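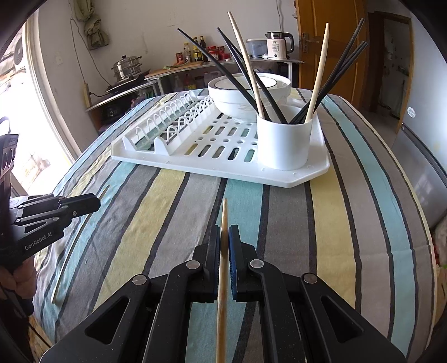
1. What we set out to do

Our project looked at what happens to exotic animals when the licence lapses and the owner would prefer not to discuss it. We picked Brotescombe, mainly for the bus service, and read the district's dangerous wild animal records as far back as the council would let us.

2. What we found

The district has issued 24 licences. Two are still live. One covers a serval called Moriarty, who lives behind a garden centre and has been inspected more often than our halls of residence. The rest ran out, and in most files the last page is a reminder letter with no reply attached.

We sent a questionnaire to 108 keepers and former keepers in the wider county and had 63 back. One was filled in entirely on behalf of a tortoise, which needs no licence, but the handwriting was excellent and we kept it in the appendix.

Former keepers mostly said the animal had "gone to a sanctuary". Asked which, several named Zutora, which closed its gates in July and was full well before that.

3. Problems with the method

We relied on people to report their own offences. Our tutor raised this early on and we noted it down.

4. Recommendations

Councils should visit when a licence ends, and record where the animal went. A follow-up letter costs one stamp.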